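Unit 4: Defending as a back four
Football Coaching, Level 2 certificate
Tutor: Myroslav Kushnir
Revised 2019-11-02

Read these notes before the practical. They cover the shape of the back four when the other side has the ball, and the first few seconds after we win it. Goalkeeping has its own unit and is mentioned only where the back four depends on it.

4.1 Terms

Line: the imaginary line across the pitch through the deepest outfield defender.
Ball side: the half of the pitch, lengthwise, that the ball is in.
Cover: standing behind and inside a team-mate who is pressing.
Balance: the position of the defenders furthest from the ball.
Split: the two centre-backs moving apart when we have the ball.

Some books use "support" for what we call cover. In the written paper either word is accepted, as long as you stick to one.

4.2 Moving as a unit

The four move up, back and across together. When the ball travels from one wing to the other, the defenders move while the ball is travelling. If they wait until it arrives they are late, and the full-back on the new ball side has to run at a winger who is already facing him.

The far full-back is the player most often out of place. Young players in that position tend to stay with their winger near the touchline. Ask them to come inside until they can see both the ball and the winger without turning their head much. A long switch gives them time to get back out.

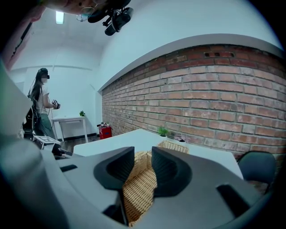
Photo: Dorian Hoarau

4.3 Pressing and covering

One defender goes to the ball and the other three adjust. The presser slows down over the last few strides, stands side-on and shows the attacker one way. The covering player has to know which way that is, so it should be called early. "Line" and "inside" are enough. Longer instructions get lost.

Cover that is too close can be beaten by the same touch that beats the presser. Cover that is too deep plays everyone onside and leaves space in front for a pass into feet. Let players find the distance in a small practice before you correct it.

Match clip: Donnelly v Pranis, 60th minute. The Donnelly left-back presses high up the wing and the left centre-back stays where he is. Pranis need one pass down the side to reach the penalty area. Watch it twice, the second time following only the two centre-backs.

4.4 Dropping and stepping up

The usual guide is pressure on the ball. If the player in possession has his head up and time to kick, the line drops. If he is facing his own goal or is being closed down, the line can step up. A backwards pass is the clearest moment to step.

Drop early and at an angle that lets you see the ball. Stop at the edge of the penalty area unless the ball is wide and a cross is coming. The goalkeeper calls the step, and one of the centre-backs repeats the call.
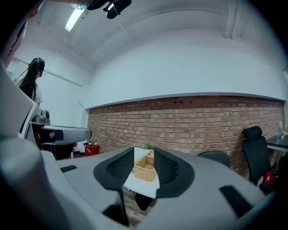
When we win the ball and it goes back to the goalkeeper, the centre-backs split and the full-backs move forward. The purpose is to give the goalkeeper a pass on each side and to make a lone striker choose which one to chase. The holding midfielder shows for the ball in that middle space. If he is marked tightly, he should move away and take his marker with him. Whichever centre-back is left without the ball tucks back in as soon as it has gone past the first striker.

The commonest error is to stay split after a risky pass. In the Feselus clip the ball is lost in midfield in the 88th minute with both centre-backs still wide, and the attacker runs straight between them.

4.5 Practical

Set up half a pitch, with six attackers against the back four, a holding midfielder and a goalkeeper. The attackers start with the ball near halfway. The defenders score by playing a controlled pass over the halfway line. Offside applies.

Start at walking pace with no tackling. Move to full speed when the line shifts across without being told. Change the full-backs over so that each plays on both sides.

Coaching points: body shape, early calls, distance of cover, what the far full-back is doing. Pick one per block of play and leave the others alone.

4.6 Reading and written task

Read chapter 2 of the Warnivora course reader before the practical.

Choose one goal conceded by a team you have watched this season. Draw the position of the back four at the moment of the final pass and again at the shot. Explain which defender should have moved first, and where to. Keep it to one side of paper, with the diagrams on a separate sheet. Hand it in at room 619.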